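Notas para a palestra: "O apresentador convidado salva o programa?"
Dezembro — texto da redação da Domemness
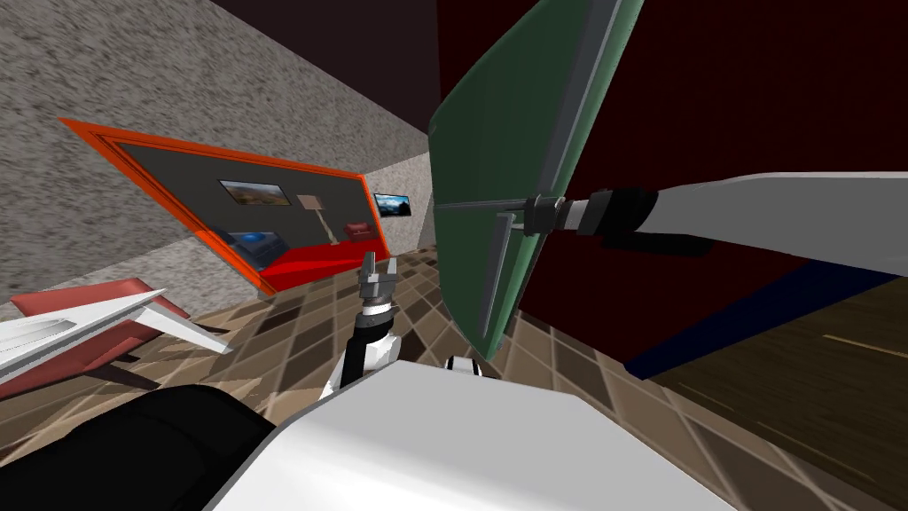
Render: braço robótico à direita, painel verde.

Abrir sem cumprimentos longos. Começar pela pergunta: quando foi a última vez que viram um programa de humor inteiro, do genérico ao fim, por causa de quem o apresentava? Esperar. Alguém vai dizer um nome. Perguntar a seguir de que sketch se lembra. Normalmente a resposta demora.

Ponto de partida. Todos os outonos lemos a mesma notícia: a temporada está fraca, os sketches arrastam-se, o elenco novo não pega, mas no domingo vem fulano e fulano vai resolver. Escrevi esta notícia mais vezes do que gostava de admitir. Dizer isto com calma, é a parte em que a sala percebe que não venho só atirar pedras.

O caso Vurkico. Para quem não acompanha: programa semanal, direto, hora e pouco, convidado diferente em cada emissão. Vi as três últimas temporadas seguidas (não recomendo). As melhores noites são as de convidados de quem ninguém esperava nada. As piores são as das grandes estrelas, porque a equipa escreve para a estrela e deixa de escrever piadas. Cada sketch passa a ser "olhem quem está vestido de galinha". Pausa para o riso. Se não houver riso, avançar depressa.

Números. A Bhatia, que faz a newsletter de televisão que metade desta sala lê, perguntou aos assinantes se voltariam a ver o Vurkico na semana seguinte a um convidado famoso. Responderam 1128 pessoas e 398 disseram que sim. A newsletter deu isto como triunfo. Eu leio que a maioria não se comprometeu a voltar. Atenção: responderam os assinantes que quiseram, portanto não carregar demasiado neste dado. Se alguém perguntar pela margem de erro, dizer que não há.

Sobre o monólogo de abertura. Ninguém sai de casa para ver um monólogo de abertura. É um anúncio ao filme que estreia na sexta, com duas piadas sobre a infância e um membro do elenco que interrompe a fingir que está ofendido. Mostrar o excerto só até à interrupção. Cortar antes da canção. A canção dura uma eternidade e perco a sala, como aconteceu da outra vez.

O argumento contrário, que convém apresentar bem. Há convidados que melhoram o programa. Sabem entrar numa cena sem a tomar, aguentam o silêncio, não olham para o teleponto como quem lê a conta da luz. São poucos e costumam vir do teatro ou de anos de comédia ao vivo. Quando regressam, porém, o programa repete-lhes a personagem que resultou. À segunda ainda tem graça. À quarta, o público aplaude a peruca — e aplaudir uma peruca é outra coisa, parecida com reconhecer um vizinho no supermercado.

A Reriline e os clips. Aqui sou mais desconfiado ainda. A plataforma corta cada emissão em pedaços e no dia seguinte anuncia qual foi "o momento da noite". O momento da noite já tinha título antes de ir para o ar, aposto. Os autores com quem falei dizem que não escrevem a pensar no clip. Talvez. Mas os sketches ficaram todos com a mesma duração e todos acabam num grande plano.

(Se o tempo apertar, saltar a Reriline e passar ao fim.)

O que eu gostava de ver. Uma temporada sem convidados. Só o elenco, com os seus falhanços, semanas suficientes para percebermos quem tem graça a sério. Já sei a objeção: ninguém compra publicidade para isso. Pode ser verdade, só que nunca vi ninguém tentar e as audiências com estrelas também não andam famosas. Uma sala de 200 lugares esgota com improviso de desconhecidos. Não prova nada sobre televisão, mas incomoda-me o suficiente para o trazer aqui.

Perguntas prováveis:
— "Então não gosta de nenhum apresentador?" Gosto. Gosto menos do que se escreve sobre eles na véspera.
— "E os convidados musicais?" Outra palestra. Só dizer que o som continua mau.
— "Vai ver a emissão desta semana?" Vou. É o meu trabalho, e a expectativa é baixa.

Deixar a luz da sala acesa durante as perguntas e devolver o microfone de lapela antes de sair.

© Domemness. Todos os direitos reservados. | Contactos | Voltar ao topo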